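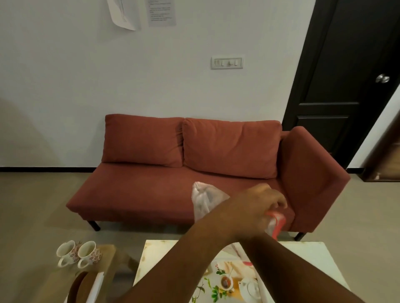
How often should you clear off the sofa? Every evening, before you sit down on it, and it only takes two minutes.

I say this as a person who let it slide for most of last year. The sofa in our front room at Belmonte is the first thing you reach when you come in, so everything lands on it. Shopping, post, wrappers, the bag the wrappers came out of, the other bag that was inside that bag! By August I was perching on the one free corner with my tea and telling myself it was cosy.

So, a few of you asked after the last newsletter how I keep on top of it now, and I'm afraid it's very simple. I use one bag. I take whichever plastic bag has turned up on the seat that day and it becomes the rubbish bag, no trip to the kitchen for a proper one (if I go to the kitchen I put the kettle on, and then we're done for). Anything papery or crinkly goes in and gets pushed right down with my fist – you'd be amazed how much packaging fits in a small bag if you're a bit rude to it. Then I sort the paper from the plastic over the recycling box, where I've got room to make a mess.

Ours is a rusty red sofa with an arm at one end only, and I do love it, but things slide off the open end and hide on the floor. I start there and work along towards the arm. The gap beside the arm is where the small stuff goes to live, so I pull the big back cushion forward and have a feel down behind it. Best find so far: a Lollness gift card with 48 pounds on it, which I'd been blaming the postman for.
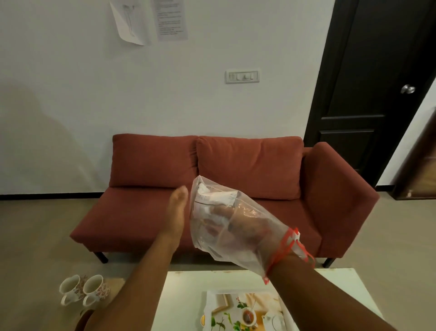

And while you're there, the cushions

Once the seat's clear I give both back cushions a good thump and turn them round. I used to bother with a fabric spray from Sovura, but a stiff brush does me just as well on this sort of cover, and it doesn't make me sneeze. Brush in one direction, then go over the seat with the hoover once a week. Don't forget underneath – ours is up on thin legs, and the fluff thinks I can't see it.

Next time I'll do the hall cupboard, if I'm brave enough to open it. Send me your own sofa finds in the meantime, the odder the better!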